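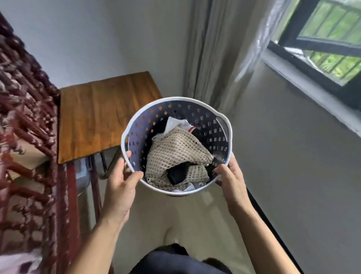 Lionel Fothergill commented: Before anyone gets going, which cycle was the knit meant to go on? Half the questions on here would answer themselves if people copied out the care label first.

Flavberg Home Help > Laundry > Sorting and colours

Can I wash a beige open-weave knit with black and red-striped things, or is sorting mostly a myth?

Asked by Marisol Rengifo
Asked May 28, 2024
Viewed 631 times
2 answers

Lionel, the label says cool gentle, wash with like colours, reshape, dry flat. I left it out because every label I own says some version of that, including one on a tea towel.

I've been told all my life to sort washing. Whites, colours, darks, delicates. My mum had four piles on the laundry floor every weekend and we weren't allowed to walk on any of them. I live on my own in a small unit and I don't make four piles' worth in a month. I have one basket, the ordinary round sort with the little square holes all the way round the sides, and when it's full it goes in the machine.

What's bothering me is a beige knit top with a very open weave, practically a fishing net. There's also a white one with a red stripe and assorted black stuff, and they all end up in the basket together. My neighbour caught me on the way through and said the red would run, the black would turn the beige grey, and the net would grab hold of every hook and zip in the drum and come out twice the size. She was very certain. She also thinks you have to leave a phone off during a thunderstorm, so I'm not taking it as gospel.

What I'd like to know:

Does red trim on a white garment run if the manufacturer has already put the two next to each other? Surely they'd have thought of that. If it was going to bleed, wouldn't it bleed onto its own white bit first?

Do modern blacks still shed dye in cold water, or is that left over from our grandmothers' time?

Is a mesh laundry bag any use for an open knit, or is it just another thing to buy? There's a Zovineck one in the supermarket for more than I'd like to pay for a bag with a zip.

And does it matter how long things sit in the basket beforehand? The same neighbour says the holes are for "airing" and I should be leaving a gap at the top. I assumed the holes were there because it's cheaper to make a basket with less basket in it.

Machine is a Nuttall front loader, normal spin is 1,000. I do everything on cold.

Please don't tell me to add vinegar unless you can say what it's supposed to do.

Answer from Győző Fekete
Marked helpful by 121 people

I worked in a commercial laundry for a good while and I share your doubts about most of this, but your neighbour has one thing right and it's the one that will cost you the top.

Red stripe. Your reasoning is mostly sound. If a white garment with red on it has been through a few cold washes and the white beside the red is still white, the red isn't going anywhere. The first wash or two is another matter, and I've seen plenty of new ones arrive back pink along the seam. Manufacturers do think of it. They don't all do much about it. Dampen a white hanky, press it hard on the red on the inside where it won't show, hold it a minute. If the hanky's clean, stop worrying. If it isn't, wash that one by itself until it is.

What will set it off is leaving it wet in a heap. I'd say a good share of the colour disasters people blamed on the wash happened afterwards, in the machine or in a basket, with a damp red thing folded against a damp white thing overnight. So get the load out when it finishes.

Blacks. Yes, they still shed. Not usually in a way you'd notice after one wash. A cheap black cotton will let go of a bit each time for ages, and what you see on the pale stuff is a general dinginess that you put down to age. On beige you'd hardly pick it until you held it next to a new one. Whether you care is up to you. I wash my own blacks in with navy and dark green and don't lose sleep. I wouldn't put a beige top in with brand new black jeans.

The other thing off the blacks is less about the dye than the fluff, and it goes both ways. Pale knits moult onto black. You'll be picking beige fuzz off your trackies.

The open knit. This is where she's right. It's the hooks and zips that do it, bra hooks worst of all, and after that the spin. A loose weave full of water is heavy, and at 1,000 it gets flung against the drum with everything else hanging off it. Use a bag, do your zips up, drop the spin as low as the machine will let you. Then lay it flat. Hanging one of those on the line by the shoulders gives you a dress.

You don't need the dear bag. An old pillowcase with a knot in it or a hair tie round the neck does much the same job. It rinses a bit slower, so go easy on the detergent.

Basket. Dry clothes can sit in there till Christmas. The holes help if something slightly damp goes in, like a gym shirt, but they only help the stuff near the sides. A wet towel in the middle of a full basket will go sour no matter how many holes there are. Hang it over something first. I've never heard of leaving a gap at the top.

I've got no use for vinegar either.

Comments on this answer

Marisol Rengifo: Thank you, this is the first explanation of the hanky thing that told me how long to press. Tested the stripe, hanky came up clean. The black leggings did not pass, which I find annoying as they're not even new.

Győző Fekete: Leggings are terrible for it. Do them with the dark towels if you have any.

Lionel Fothergill: I'd question "dry clothes can sit till Christmas". Sweat marks and anything with sunscreen on it get harder to shift the longer you leave them. Collars go yellow.

Győző Fekete: Fair. Dry and not very dirty.

Unregistered reader: The pillowcase came undone in mine and I found the hair tie in the filter. Use a proper bag.

Answer from Holger Torvik
Marked helpful by 2 people

Just use colour catchers. I put a Vorerel sheet in every load and haven't sorted anything since I moved out of home. Whites, reds, blacks, the lot. The sheet comes out grey so you can see it's working. Knits too, never had a problem, I just chuck them in.

If you're that worried about the net top don't buy them, they never last.

Comments on this answer

Marisol Rengifo: Does the sheet coming out grey show that it protected the clothes, though? It shows there was dye in the water and some of it landed on the sheet. Some of it presumably landed on the clothes as well. I'd want to see the same load done with and without.

Holger Torvik: My whites are white.

Lorraine Lockwood: Mine came out grey from a load with nothing dark in it at all. I cut up an old white flannel and put that in the next time and it went the same colour, so I've stuck with bits of flannel. I won't swear they do anything either.

Győző Fekete: They do pick up loose dye. They won't save you from a new red towel, and they won't do a thing for a snag.

Lionel Fothergill: Holger hasn't answered the part about the spin or the basket.

Holger Torvik: Didn't know it was an exam mate

Update from Marisol Rengifo

Some results, for what they're worth. I bought the Zovineck bag in the end, partly because of the hair tie story. Washed the beige knit in it with the striped one and some pale tea towels, cold, lowest spin the Nuttall offers. The knit came out the same size as far as I can tell. I'd laid it on the bench beforehand and marked the length on baking paper, and after drying flat it was within a finger width of the mark. That's one wash, and I had no bagless knit to compare it with, so I'm not declaring the bag a triumph.

The zip on the bag has a small elastic loop you're meant to tuck the pull under. I missed that and it rattled on the glass the entire cycle.

Blacks now wait for a second load. This means some of them live at the bottom of the basket for a fair while, and I haven't noticed any smell. Gym things go over the side of the bath first. I tried leaving a gap at the top of the basket for a fortnight and could detect no benefit apart from it being lighter to carry.

My neighbour has moved on to fabric softener. She says it "feeds" the fibres. I'll put that in a separate question.

Comments on this update

Lorraine Lockwood: Please don't put softener on your towels.

Lionel Fothergill: Measure the knit again after five washes. One tells you very little.

Marisol Rengifo: Still have the baking paper.

Related questions
Why does my front loader leave fluff on black clothes?
Drying a jumper flat when there's no room to lay it out
Pink underarms on a white shirt, is it the detergent?
Towels sour again a day after washing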